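Progress report to the Tenier Fund, second period
Zúñiga Street community meals and kitchen training
Prepared by Dilek Demirtaş, program lead

This report covers the months since our first payment, up to the end of June. It follows the headings in the grant agreement, except that staffing and training are combined.

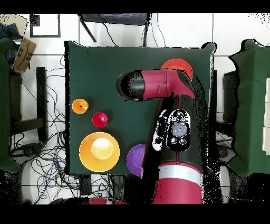
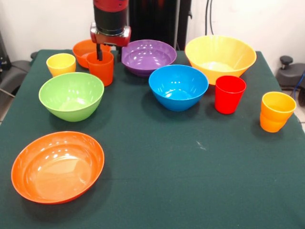
Meals

We now serve lunch on Sunday as well as the weekday suppers. The Sunday lunch was planned for the third period, but the Tullano church hall stopped its own lunch in spring and its regulars asked if we could take them. On a normal Sunday we serve nearly 210 plates. Weekday suppers are smaller and have stayed level.

Food cost per plate is a little over what we budgeted. Most of the increase is eggs and cooking oil. Clem Stubbs moved our dry goods order to a different wholesaler in May, and the last invoices are lower. We still buy bread locally and would like to keep doing so, even though it costs more.

Training and staff

The kitchen course had 46 people enrolled across both groups. The evening group kept better attendance than the morning group. Several morning trainees found jobs before the course ended, and we count those as good outcomes, but they don't show up as completions in the table we send you. We would like to talk about how to record them next time.

Gunther Buschmann taught knife work and stock. Lautaro Fuentealba took over food safety after Easter and rewrote the handouts in plainer language. The test is unchanged.

We are short two kitchen assistants. Both posts have been advertised twice. The pay is set by the grant budget and is below what the hospital offers for the same work, so we ask for permission to move money from the equipment line to wages.

Building

The walk-in cooler failed in April and was out for nine days. We borrowed space at the Fatov Street school and lost some dairy. The compressor has been replaced under warranty. The drain in the dish room is still slow, and the landlord has been told in writing.

Next period

Start the third course group in the evening only. Fill the two posts. Get a second quote for the dish room drain. Rhun Morris will send the full accounts separately, with receipts for the oil and egg orders.

Comments (3)

C. Stubbs
Wholesaler prices are fixed through the fall, so the per plate figure should come down again.

Gunther B.
Please add that the evening group asked for a baking session. I said I would pass it on.

Rhun Morris
Accounts are with the bookkeeper. Two bread invoices from May are missing, if anyone has them.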